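Equipment review: Erix paired hand-held grippers for task demonstration
Reviewed by Lemlem Abera and Hafiz Majimbun, Kassa Training Workshop
30/08/2019

The Erix set is intended for centres that teach a robot by demonstration. The operator holds one gripper in each hand and carries out the task directly, and the recorded movements are later used to train a two-armed machine. The workshop bought two sets in May to replace the remote-control station on which our trainees had previously worked.

This review covers the hand-held units, the cables and the recording software supplied with them. It does not consider the training of the robot itself, which is the responsibility of our colleagues at Jemeden.

Setting up

The set arrives in a single case and requires a table, a clear area of floor and a desktop computer. A new operator should allow 55 minutes for the first installation. The printed guide is adequate on fixing the marker plates but brief on calibration, and two of our trainees had to repeat that stage. Staff should read the calibration chapter in full before opening the software.

Use in practice

We assessed the grippers on household tasks, with particular attention to soft materials. Rigid objects such as cups and blocks presented little difficulty under either method. Bags, cloths and wrapping film are more demanding, and it was here that the former remote-control station performed worst. Operators working the levers tended to close too hard and to lose the edge of the material when the second arm approached.

With the Erix units the operator feels resistance through the handle and can correct the grip at once. Desta Assefa, who supervised the sessions, recorded 292 usable demonstrations over the assessment period, of which the bag tasks formed the largest group. Her notes state that new operators reached an acceptable standard on their second day.

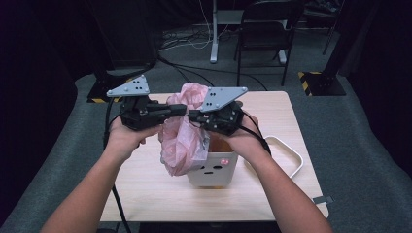 Bag handling with both grippers, over an open box. The marker plates are on top of the units.

The jaws are broad, and this has consequences. They hold a gathered fold of plastic securely, but they are poorly suited to separating two thin layers, and the operator's view of a small container can be obstructed when both hands are brought together above it. We advise placing the container a little further from the body than feels natural.

Comfort is satisfactory for short periods. The units are bulky, and several operators reported tired wrists after half an hour. We have therefore introduced a rest between blocks of recordings. Operators with smaller hands found the handle wide, and no alternative size is offered.

The cables are the weakest part of the design. Each gripper has its own, and an operator who turns or reaches across the table will sooner or later pull against it. A longer lead and a strap for the forearm would be welcome.

Software

Recording begins and ends with a foot switch, and failed attempts may be deleted immediately. The file list becomes slow to open once it holds some 1,000 entries. Clotilde Courtois has asked the supplier whether older sessions can be archived separately, and a reply is awaited.

Recommendation

The set is recommended for centres whose work involves flexible materials and two-handed tasks. Centres concerned mainly with heavy or hazardous items should retain remote control, as the operator of the Erix set must stand within reach of the work.

Requests to borrow the second set should be addressed to Wubit Nigatu at the equipment office.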